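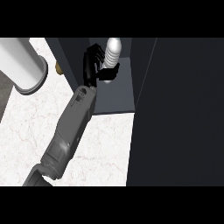 Negotiation final for law students

Second-year law student Jana Teuber and her partner reached the final of the Delolberg Client Negotiation Competition in October, finishing second on a split decision.

The competition gives each pair a set of instructions from a client and 100 minutes to reach a deal with the other side. Part of the brief is shared and part is confidential. Judges mark the pairs on preparation, teamwork and how well the final terms serve the client, and there is a separate mark for conduct.

Our students came through two earlier rounds, including a semifinal on a commercial lease that was settled with eight minutes left on the clock. The final concerned a supply contract between two companies, Prako and Lenz. Prako had delivered late and wanted to keep the account. Lenz wanted money back and a shorter notice period, but had no other supplier lined up — a point its lawyers were told to keep to themselves.

Jana and her partner acted for Lenz. They got the notice period they were after and a partial refund, then gave some ground on the payment schedule. Two of the three judges preferred the other pair's handling of the refund. All three commented on the clear written terms our team handed in at the end.

"We spent too long on the first offer," Jana said. "In practice we always moved on faster. I would do it again, though, and I'd ask more questions before putting a number on the table."

The runners-up share a prize of $2,000, paid by the law firm Sirkano, and each has been offered a week of work shadowing in the firm's contracts department over the winter break.

Students who would like to enter next year can come to the practice sessions in Room 208, which start at 5 p.m. and are open to all years. No experience is needed. Sign up at the law school front desk, with a partner or on your own, and you will be paired at the first session.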